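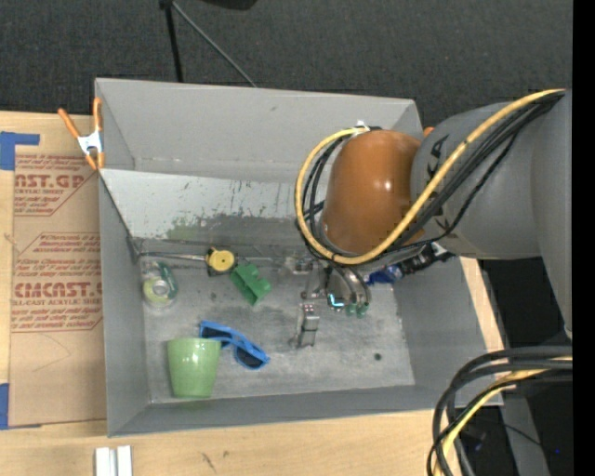 Five failed picks in a row are worth more than fifty good ones, according to a comment left under my June post, and I have been thinking about it since. The commenter's point was that I had been deleting every attempt where the gripper came up with nothing, and that a system trained only on good grasps has no idea what a bad one looks like.

I agree now. When I went back through the logs I found that I had thrown out 234 attempts. The joint positions are gone too, so they can't be recovered. Starting with this round I keep everything, and each attempt gets a label when it ends: held, dropped, or missed.

**Oct 6, 2020**

The count as of tonight is 997 labeled attempts. The collection program is still Skavar, which I wrote last winter and have patched too many times. It picks a point in the bin, sends the arm down, closes the fingers, lifts, and saves a record. The labels go into Drerkora, a small database tool that does one job and doesn't crash.

The mix of objects has changed. In June I used blocks only, and the system got good at blocks. Now the bin has a light green cup, a pair of sunglasses with blue frames, a small tape measure, a green block with notches in it, and a clear plastic package. I wanted a few shapes that don't have an obvious place to grab.

The sunglasses are the hardest item so far. The fingers can close on a lens, on the frame, or on an arm if it happens to be sticking out, and each of those lifts differently. The cup is easy when it stands up and hard when it rolls against a wall. The clear package confuses the depth reading, and I have been told to expect that from anything transparent.

The walls are a problem of their own. Objects that get pushed into a corner tend to stay there, because the gripper body needs room on both sides. Left alone, the program will record the same miss over and over. I now stop every 90 attempts, pull everything out, and drop it back in by hand. It takes a minute or two. I tried having the arm stir the pile by itself and it mostly made the corners worse.

I also asked on the Orozco mailing list how other people split their data. Most of the replies said to split by object and keep a few items out of training completely. I had been splitting at random, so the same cup was in both sets and my test numbers looked better than they should have. The tape measure and the notched block are now test only.

Things still to do:

- Write the label at the end of the lift and again after a short hold. Some grasps slip late.
- Save the depth image from before the arm moves in. I was saving it after, with the gripper in the way.
- Get more soft items. Cistton sells mixed bags of cloth scraps and I have one on order.
- Fix the restart bug in Skavar that skips a record number.

I haven't trained on the new set yet. The plan is to train one model with the misses and one without, using the same settings for both, and post the two results side by side. If you have done this comparison on your own setup, please leave a comment with the split you used.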